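Frequently Asked Questions: Contributing Demonstrations to the Hodov Set

Last revised in September. Questions that aren't covered can go to Damián Bustos (collection) or Cristóbal Gaete (data and access).

What is the Hodov set?

Hodov is a collection of recorded manipulation tasks, made by people teleoperating a robot through ordinary tabletop work. Each recording holds the camera streams, the joint positions, the gripper commands and a short written instruction. The recordings are used to train policies that take images and an instruction and produce motion.

Who runs it?

Collection is run by Woteck. Storage and the review tool are run by Vilham. If your login fails, that is a Vilham problem, and Cristóbal can reset it. If your session was canceled or moved, write to Damián.

Do I need experience with robots to be an operator?

No. Most new operators have never driven an arm before. You will do a practice block before anything you record is kept. People who play video games sometimes start faster, but the difference is gone after a few sessions.

How long is a session?

A session is 2 hours, including setup and a break in the middle. Operators work in pairs and swap at the break. The person who isn't driving resets the objects, reads out the instruction and watches the robot.

What counts as one episode?

An episode starts with both arms in the home pose and ends when the task is finished and the arms have been released back to home. Press the pedal once to start and once to stop. If you press it twice by accident, discard the episode and begin again. Do not try to save the second half.

How many episodes are expected per task?

We ask for 32 episodes per operator for each task. They don't all have to come from the same session. The counter in the review tool shows kept episodes only, so it may drop after review.

What tasks are being collected now?

The current list covers bin sorting, folding cloths, opening jars, and picking and placing artificial flowers. The flower tasks were added at the request of the Espinoza group, who wanted thin objects with soft, uneven parts. The list changes often. Check it before your session, not the night before.

Why artificial flowers and not real ones?

Real ones change over a day of handling, and we want the same objects available next month. Fabric flowers still bend, turn in the grip and hide things from the cameras, so they are hard enough for our purposes.

Where should I grip a flower?

On the stem, wherever you can close the fingers without catching a leaf. Don't aim for the same spot every time. We want grasps near the bloom, in the middle and near the end of the stem, and we want some flowers carried upright and others upside down. If everyone picks the easiest grasp, the policy learns only that one and fails when the stem lies the other way around.

What if the flower rotates in the gripper?

Keep going. Correct it if the task needs it corrected, and carry on if it doesn't. Recoveries are useful and we keep them. A drop is also fine if you can pick the flower up again within the same episode. If it lands on the floor, stop and mark the episode as failed.

Do failed episodes get deleted?

No. They are stored with a failure label and left out of the main training split. Please label them correctly. A failed episode marked as a success does more harm than a missing one.

What do the labels mean?

Success: the end state matches the instruction.
Partial: some of the objects ended up where they should be.
Failed: the task was not done, or an object left the work area.
Invalid: something was wrong with the recording itself, such as a frozen stream or a missed pedal press.

Can I move the basket between episodes?

Yes, and you should. Shift it, turn it, and change which side of the table it is on. Change what is in it too. An instruction such as "put the rose in the basket" should be recorded with the basket already holding something as well as with it bare.

Does the background need to be clean?

No. Leave the room the way it is. Side tables, chairs, whiteboards and people passing are all acceptable. Earlier recordings were made against a plain curtain, and policies trained on them did poorly in any other room.

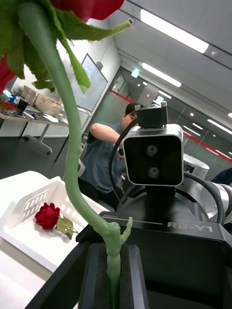 The work surface is different. Anything on the table that isn't part of the task goes back on the shelf before you press the pedal, and that includes pens, phones and spare parts.

The wrist view looks tilted. Should I fix it?

No. Wrist cameras turn with the arm, so the room will lean one way or another through most of an episode. Report it only if the fingers themselves have shifted from their usual place in the image while the arm is at home. That means the mount is loose.

How close can people stand to the robot?

During an episode, outside the taped line. Anyone who needs to reach the robot says so out loud, and the operator stops and takes both hands off the controls until that person says they are clear. The second operator keeps the stop button within reach for the whole session.

Will I appear in the recordings?

You may. Everyone who enters the room signs the consent form first, visitors included. Faces are blurred before any release outside the project. If you want an episode withdrawn, send Cristóbal the session number and it will be taken out of the next build.

How soon are my episodes reviewed?

Almost 15 days after upload at present, longer when a new task has just started. You can watch your own episodes in the review tool before then, but you can't change the labels once the session is closed.

Can I write my own instructions?

You can reword the ones on the list. Keep the meaning, use plain words and name the objects the way you would to a coworker. Don't mention the gripper or the arm unless the task depends on which one is used.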